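Testers wanted, hand-held gripper kit (paid, at home)

Plullia is looking for people to try out our new hand-held gripper kit before it goes on sale. You do normal table chores with the grippers in place of your fingers, and tell us what bugs you. No robot experience needed. Need 30 people, first come first served.

What you get: $200 for the full set of sessions, paid when the kit comes back. Kit is ours, we ship it both ways.

What you do: pick things up, fold, sort, put away. Soft stuff, crinkly stuff, boxes. Your own table is fine, it does not have to be tidy. Short feedback form after every session, please dont skip it.

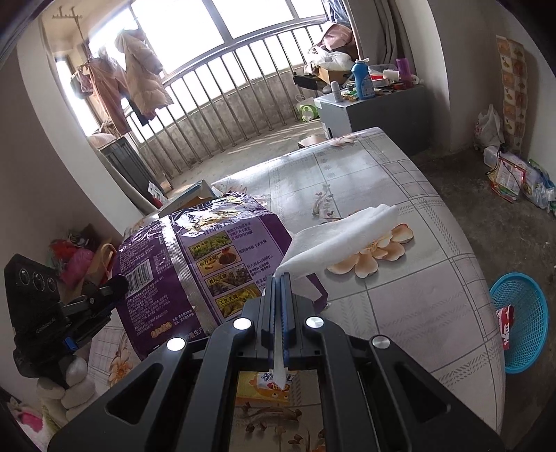 Soft item held between the finger pads. Food packages waiting on the table.

We mostly want to hear about grip feel, wrist strain, and whether thin cloth slips on the ridged fingers. Bad news welcome. If you've used the Flomell or another gripper say so, we'd like to compare.

You should be:
18 or over
OK holding a tool in each hand for a while
home most weekdays, for deliveries
fine with your table and hands being recorded (read the consent sheet first!!)

No current wrist or hand injuries, sorry.

To apply: email Hiwot Wolde thru the contact page, subject line "Tester 2116". Give your city, which hand you write with, and a good time to call. Calls are Thursday from 4 pm. Spots going fast so send it today if your able.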